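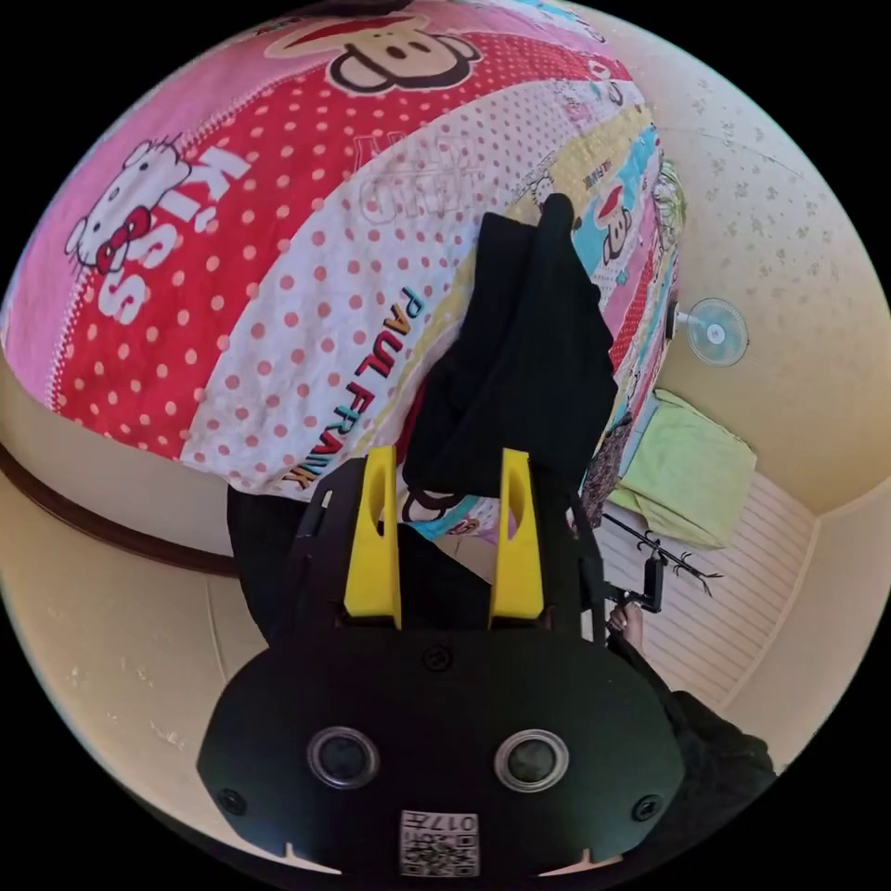
Sumetti Hand-Held Teaching Gripper

If you have ever tried to explain to a robot arm how to pick up a piece of clothing, you will know how quickly words and waypoints run out. With the Sumetti you simply take the gripper in your own hand, walk over to the bed, the worktop or the laundry pile, and do the job yourself, at your own pace, as many times as you like. The arm learns from your recordings later on.

The two bright yellow fingers are slotted flat plates, easy to pick out in your footage even against a busy patterned quilt, and they suit soft, awkward things like a black cloth that folds over on itself. The body is wide and rounded, and each unit carries its own small code label on the front — do quote it when you write to us, as it saves Vasanthi Ranasinghe a good deal of hunting through the order book.

In the box
Gripper, assembled
Spare fingers, 2
Charging lead
Printed guide by Joon-young Tak, with practice tasks for cloth and bedding

Good to know
Stock code: 1816
Demonstrations stored before you need to copy them off: almost 3000
Guarantee: 4 years
Works with the Prestetti arm mount, sold separately

We do suggest starting with one garment and one bed, and moving on to other rooms once you feel comfortable. Lorna Swanson is always glad to talk through a first task by telephone, so please do ring.

Page updated 11/16/22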